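7 min read

The Open Day

The bus dropped them at Kneath at nine, at the back of the building where the trucks used to come in. There were 31 of them, all from the old packing floor, and most had not been back since the fall. My mother had her good coat on. I had come along because she didn't like the stairs.

Murkotell had sent a letter. It said that former employees were warmly invited to see the new line at work, and that lunch would be provided. My mother read the letter at the kitchen table and put it behind the clock, and then a week later she took it out and called the number.

"I want to see what it does with the soft ones," she said.

She had packed soft goods for most of her working life. Anything in a box was easy, she said. A bag was different. A bag changed every time you put it down. You had to find the label, turn it up to the scanner and get it off your hands before the next one came. Her target in the last year was 1210 bags a shift, and she met it on all but the day of my father's operation.

The plant manager met us in the lobby and gave out stickers to wear. There was a framed picture of the first warehouse, dated 1930, with horses. He talked about the horses for longer than anyone wanted. Then he talked about Salutix, the company that had built the arms, and about Hosunel, the program that told them what to do. One of the women asked if Hosunel was a person. He said no, and she said it sounded like a man who used to run the night shift.

We went up in two elevators. The demonstration was on a carpeted floor with tall windows, not down on the concrete where the real work had been. My mother noticed that right away. She stepped off the elevator, looked down and pressed the carpet with her shoe.

"You couldn't push a cart on this," she said.

A young engineer in a gray sweater showed us where to stand. She said it would do the same job they had all done, one bag after another, and that we should feel free to talk. No one talked. Somebody's stomach growled and somebody else laughed at it.

The engineer touched a screen and the work began.

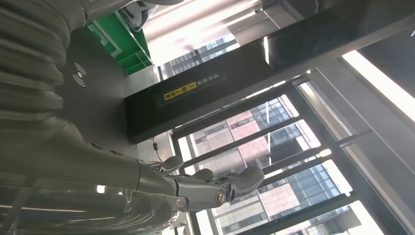
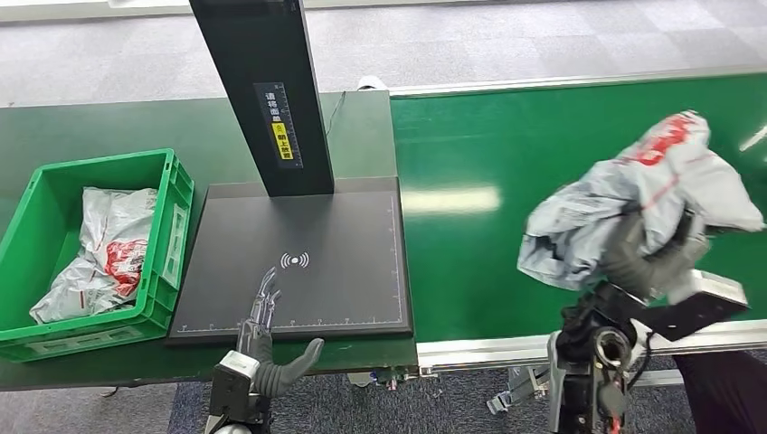

It's slow, the woman beside my mother said, and then she said it again, louder, so the engineer would have to hear. She said she could have done four in that time and fixed her hair. The engineer agreed with her. It was slower than a good packer, she said, and it was going to be slower for a while yet, but it would run through the night. The woman said she had run through the night too, for six years, and had the feet to prove it.

That loosened people up. A man asked what happened when a bag had two labels. Another wanted to know if it could tell when something inside was broken, because he always could, from the sound. The engineer wrote that one down. She asked him what the sound was like, and he had trouble saying. He shook his empty hand next to his ear to show her.

My mother stayed where she was. She had her purse held in front of her with both hands and she was watching the fingers. I knew the look. She used to watch me tie my shoes that way.

"It's pinching," she said.

The engineer came over. "Sorry?"

"It's pinching the bag. You don't pinch. You get your palm under and let it fall over your hand. Then it goes flat by itself and you can see what you've got."

The engineer asked if she would show her. My mother said no, she was only visiting. Then she gave me her purse.

They paused the machine. The engineer got a bag from a cart by the wall and held it out, and my mother took it. She slid one hand under it and turned her wrist, and it lay down over her fingers with the label on top. It took no time at all. She did it again, and the third time she did it she wasn't even looking, she was telling the engineer about the winter the heat went out.

"Could I film that?" the engineer asked.

My mother stopped. She looked over at the others, who had gone quiet again. I think she was working out what she would be giving away, and to whom, and whether it still belonged to her. The manager had started to say something about a release form.

"What does it pay?" my mother said.

The woman with the bad feet laughed out loud. The engineer turned a little red and looked at the manager, and the manager looked at his phone. He said there might be a consulting rate. He would have to check. He went off toward the elevators to check, and we all stood there on the carpet and waited for him.

He came back and said 80 dollars an hour, with a two-hour minimum – he seemed surprised himself. My mother had never made half that.

"Each?" she said.

He looked at the whole group of them, in their coats and their stickers.

"I'd have to make another call," he said.

So he made it. Lunch was sandwiches and a tray of melon, set out on a long table at the other end of the floor. They took off their coats and hung them on the chairs. The man who listened for breakage was going through the sounds with the engineer, tapping a spoon on different things, and she was recording it. My mother ate half a sandwich and wrapped the other half in a napkin for later. Then she asked me what time the bus was, and whether it could be told to wait.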